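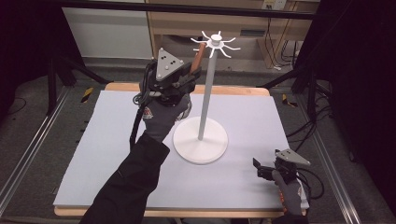
Keeping a Pair of Hand-Held Grippers in Working Order

Project report, Flustville Technical College
30 March 2024
2 comments | 11 shares

1. What we were given

Our cell is a wooden table in an aluminum rail workspace, with a foam board on top and two hand-held grippers that a person wears out their wrists on. Each gripper has a triangular plate of black dots on top, which the tracking software uses to work out where it is. The task list came from Hegazy, our project sponsor, and it starts with a mug tree and a short wooden rod. We had hoped for something with more glamour.

The assignment was to keep the cell running for a semester and write down what it took. It took screwdrivers, mostly.

2. Setting up

We put the foam board down first and the mug tree near the middle of it. The white base throws a soft shadow on the board, and we spent most of a lab period moving lights before deciding the shadow could stay. Both operators wear dark gray gloves. Bare hands left prints on the marker plates, and the software took prints personally.

Cables get routed last and checked first. They need enough slack for the gripper to reach the top of the mug tree, where the hooks are, without dragging across the board on the way. Our first layout had the slack of a guitar string.

3. The drift

In week three the left gripper began reporting positions that were off by up to 11 mm. We recalibrated it. We recalibrated it again, with more feeling. Then one of us picked it up by the plate and the plate moved.

The small screws had worked loose. We took them out, cleaned the threads, put them back with a drop of removable threadlocker and ran the Ralau calibration routine from the start. Error came down to 2 mm and stayed there for the next 29 runs. The earlier recalibrations are in the log under our names - we left them in.

4. Routine we ended up with

Wiggle both plates before power-on. Open and close both grippers all the way. Wipe the jaws. Look at the cables where they leave the gripper, since that is where ours split in the Buninstead loaner set. Every 40 runs, do the full calibration.

5. Left over

The right gripper closes a little slower than the left and we never found out why. Spare screws are in the desk drawer. The next group gets the cell in July.

Contact: Flustville Technical College, Automation Lab | Back to top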